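Selter Car Card System – Section 4: Setting Up Your First Operating Session
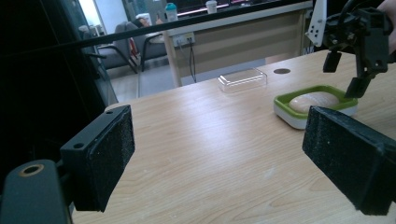

Light wood tabletop with a glossy finish

Okay, you've printed the cards, folded the pockets and argued with the tape. Now we get to run some trains! I wrote this section after using the system on my own HO layout, the Cestthorpe & Brinkmann, for a good long while, so when I say "my railroad," that's the one I mean. Yours can be a lot smaller. Mine was a single shelf with seven industries when I started, and the steps were the same.

Before you begin you'll need one car card for every freight car on the layout, a stack of blank waybills, a pencil (please, a pencil) and the town list you filled out in Section 3.

4.1 Filling out the waybills

1. Pick one industry from your town list. Start with one that ships something, like a mill or a mine.

2. Write the car type in the top left box. Use the same codes you put on the car cards. XM for a plain boxcar, GB for a gondola and so on.

3. Fill in side 1 with the first destination and what's in the car. Leave the lading line blank if it moves empty.

4. Turn the waybill over end for end and fill in side 2. If it reads upside down compared to side 1, you did it right.

5. Do sides 3 and 4 the same way, or skip them. A two-move waybill works fine, and I still have plenty of those in the box.

Note: Don't fill out the whole stack in one evening. I wrote 193 of them for my first session and had to erase most of the grain traffic when I found out the elevator track only holds two covered hoppers.

4.2 Staging the cars

6. Put every car on the track where you want it to start. For a first session keep it to 24 cars or fewer, even if you own a lot more.

7. Slide a waybill into each car card. The side showing should be the car's next stop, so a car already sitting at the furniture factory needs to show where it's going when it leaves.

8. Drop each card in the box for its town. Cards for cars on a made-up train get clipped together in train order, engine end on top.

9. Walk the layout once and check cards against cars. Guoqing Yin does this for me now and he always finds one I missed – usually a boxcar with two digits swapped.

Caution: Don't set card boxes or clipboards on top of the scenery, not even for a second. Screw the boxes to the fascia before anybody comes over. I lost a water tower and most of a telegraph line that way.

4.3 Running the session

10. Hand each crew a train card and its pack of car cards. Two people per train is nice, one to run and one to shuffle paper.

11. At each town, set out the cars billed there and pick up the ones billed out in your direction. Swap the cards in the box as you go, so you don't try to remember it all at the end!

12. If a track is full, leave the car in the train and carry it through to the next yard. Real crews had the same problem.

13. When the last train ties up, stop. Leave the cards right where they are until the next step.

Note: I don't use a fast clock for first sessions. Detlef Wunderlich talked me into a 4:1 clock once and the local freight was still switching the brewery when the night passenger train was due. Get comfortable with the paperwork first (Section 7 covers clocks).

4.4 Between sessions

14. Turn the waybill to its next side for every car that got delivered. Cars that didn't make it stay as they are.

15. Pull any waybill that has finished its cycle and swap in another one for the same car type.

16. Bad-order cars get the red slip from the back of the pack. Write down what's wrong while you remember it, then take the car to the bench.

This takes me roughly half an hour with the radio on. If you're using the Prarnano label sheets, the new layout lines up with the pockets again as of the Sep 7, 2025 revision, so toss the old template. Extra red slips are on the last page of the forms pack, four to a sheet.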